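The Davden Collection of Mechanisms and Fittings is held at Munetthorpe and is open to students, researchers and members of the public by appointment. The gallery on this page presents part of the metalwork series, with attention to plates, links and pivots. The series was catalogued by Ho-yin Chien, and the present listing was last revised on 2022-04-08.

## Scope of the series

The metalwork series consists of 1062 catalogued items. Most came to the collection through the Serrano bequest, with a smaller group transferred from the Skedau workshop when that site closed. Assemblies are kept together wherever possible, so that the relation between one part and the next can be studied directly. Items are not polished or refinished after they enter the collection, and surface wear is recorded as part of the entry.

## Plates and links

Entries under this heading deal with the places where a moving or supporting part meets a flat plate. The catalog gives the outline of each plate, the position of slots and holes, and the finish of the metal.
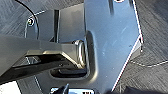 *Item 1234. Dark gray link meeting a silver metal plate at a round, ringed bushing, with the elongated slot close by. Light scratches on the face of the plate.*

Readers comparing finishes may wish to consult this entry together with item 3567, a single link stored without its plate. Item numbers follow the order of the original inventory and do not indicate date or place of manufacture. Gaps in the numbering reflect items later moved to other series.

## Viewing and reproduction

Requests to view an item should be sent to the Munetthorpe reading room and should quote the item number in full. Visitors may make sketches and take measurements at the table. Calipers are available at the desk, and cotton gloves must be worn when handling bare metal.

Images from the gallery may be used without charge in teaching materials and in printed works of up to 500 copies. Larger print runs require written permission. All uses should credit the Davden Collection and give the item number.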